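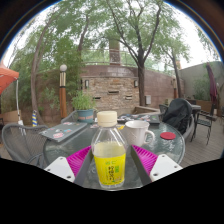 Patio table, lemon bottle, my hand somewhere behind all that magenta.

Home at six thirty with my wrist in a bag of frozen corn, which is where it's been most evenings lately. I said I'd keep writing this down while the changeover is going on, and then I skipped nine days, so I have some catching up to do. Mostly I want to get down what today was like before it blurs into all the other ones.

So I'm still on the training crew. That's the name on the rota now, "training," and it took me a while to stop thinking it meant I was the one getting trained. For anyone who finds this notebook in fifty years: I was a hand packer at Dulteo. Mixed cases, drinks mostly, a few sauces. You stand at a bench, a list comes up, you pick one of this and two of that and you fill the case and slide it on. I did that for eleven years and I was good at it. Since February the plain single-product cases have been going through the arms on line 2 (everybody calls them the Arains, like they're a family that moved in down the road), and the mixed stuff is supposed to follow when the arms have learned enough. And what they learn from is us, going around with the grippers, picking things up and putting them down.

It's a strange thing to be paid for. The pay is the same as the bench, plus a little bit, and I'll admit the little bit was why I put my name down. You squeeze, the two sides come in, the ribbed pads bend around whatever you've got, you lift, you set it down, you let go. Then you do it again a few inches over. Today was bottles, out on the patio again, and mine was the lemon one with the yellow label. I must have had that thing in every position you can have a bottle in. Upright, tipped, with the glass top under it, with the trees behind it. I know the cream cap on that bottle better than I know my own front door key.

397 good ones by the end of the day! That's my best so far. A good one is when you go in clean, get it first time, and put it down without a wobble, and the software people at Starnel go through them all overnight and throw out the ones they don't like. Yesterday they threw out a whole stretch of mine, all from right after lunch, and the note just said "hesitation." Well, yes. I'd had a baked potato.

That word has been bugging me though. At the bench you hesitated all the time and it was part of being any good. You'd pick up a bottle and something would feel off, a cap not quite seated, a label with a bubble under it, and your hand would stop before your head had got there. You'd give it a little turn, look, put it in the reject tray. I tried to bring this up at the morning meeting. I said, if you throw out every time I stop and think, then you're teaching it not to stop and think. The young guy from Starnel wrote it down, and to be fair to him he came and found me at break and asked me to show him. So I did, with the lemon bottle, and he asked what exactly I was feeling for. I couldn't tell him! I said it's a sort of looseness. He said could I give it a number. I said no, could he give me a number for how he knows his coffee's too hot. He laughed, and then he went off and talked to somebody on the phone for a long time, so maybe something will come of it.

The truth is you can't feel it through the gripper anyway. That's what I miss most about the bench, and I didn't expect to. Your fingers are on a handle and the pads are doing the touching. You learn to do it by eye, how far the pads have bent, whether the bottle's swinging. After a few weeks I've got pretty decent at it, and last night I caught myself reaching for the milk with my thumb and finger stiff like two plates. My daughter did an impression of me at dinner. It was a very good impression and I have asked her not to do it in front of my mother.

What else. The mood inside is hard to describe. It's quieter, for one thing. The bench row used to be a racket of people talking across each other, and now half of the benches are pushed back against the wall and the ones who are left are spaced out, with a gap between each, so you have to raise your voice if you want to tell anyone about your weekend. People don't bother. They put earphones in. When I go in to swap my battery I walk down the row and it feels like a library with conveyor belts. Nobody's been let go so far, and I want to write that down because it's true and because my sister keeps asking. Two retired and weren't replaced. A few went over to the Lasham building to do returns, which they say is fine except for the parking. Then there's us on training, and there's the ones who mind the line.

Minding the line is the job I keep thinking about. The arms ran at 92 percent last week, it's up on the board by the time clock in big green figures, and everyone in the office is very happy with it. But that means the other eight out of a hundred land on whoever is standing there. It's a bottle that went in sideways, or a case with a hole where something should be, or the arm just stopped with its pads open over nothing, waiting. You clear it, you press the button, off it goes. When it's a good run you've got nothing to do for ages, and then it all comes at once. I did a half shift of it as cover and I came home more tired than from any full day of packing, and I'd hardly lifted a thing. It was the watching. At the bench I could think about dinner or sing in my head. On the line you can't drift off, but there's nothing there to hold on to either. I don't know how you'd explain that to somebody who sets the staffing. I did try, I said it should be split up, an hour on and an hour off, and I'm told that's being looked at.

They did 700 cases off line 2 before lunch today, somebody came out to the patio to tell us. I clapped, and then I felt a bit funny about having clapped.

After lunch we spread ourselves around the table with the laptops shoved over to one side (there are so many stickers on them by now that I can't think where the next one will go), and I carried on with the lemon. I was trying a thing the Starnel people had asked for, coming in at all sorts of angles, with my elbow up by my ear practically. 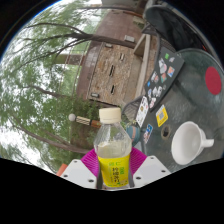 Howard Gosling thinks we're all being too nice about it. He said that if they want the way we pick things up then they should be paying for it by the piece, for as long as the machine goes on using it, the same as somebody gets paid when their song comes on the radio. You don't get to borrow a person's hands for three months, was how he put it, and then own them for good.

I didn't have an answer. I still don't, and I've been going over it all the way home and through one whole bag of corn. On the one hand, I never thought of packing as something that belonged to me. I learned it off the woman at the next bench, who learned it off someone before I was born probably, and none of us sent each other a bill. On the other hand she was teaching me so I could do the job next to her. That feels like a different arrangement. And eleven years is a lot of bottles.

I said to Howard that at least we get some say in how it turns out, because if it was going to come anyway I'd sooner it picked up a bottle like one of us than like something dreamed up in an office. He said that was a lovely thought and would I like to see it in writing. So then we both went quiet and did a few more, and he got a wobble and swore, and I hope they keep that one.

I should say there are things I like. I like being outside, which I never was on a shift, not once, apart from the fire drill. I like that I can sit down. My back has stopped hurting, it's only the wrist now, and I've put in for a lighter handle or at least a strap – the physical therapist at the clinic said a strap would help and wrote it on a form. I like that somebody with a degree asked me how I do something and then waited while I worked out what to say. That hadn't happened before in all the time I've been there, and I think I went a bit red.

What I don't like is not knowing what comes after. When I ask, I get told the training work will run "for as long as it's useful," and you can take that home and turn it over as many ways as you want. Once the lemon bottle's done there's the square sauce jar, and after that the pouches, which nobody on the crew wants because they flop. I figure the pouches alone are good for the summer. Then it'll be minding the line or Lasham, I suppose, or whatever new thing they've come up with by then and given a name that doesn't tell you what it is.

I've put my name down for the maintenance course too. I didn't tell anyone at work, only wrote it on the sheet when the corridor was empty, and there were already four names above mine, so I guess everyone else waited for the corridor to be empty as well. It's evenings, and there's some math. My daughter says she'll help me with it if I do the dishes for a month with the gripper hands. I said I'd think about it.

Corn's gone soft. Got to remember to take the strap form in tomorrow, and my other sweater, it was chilly out there by four.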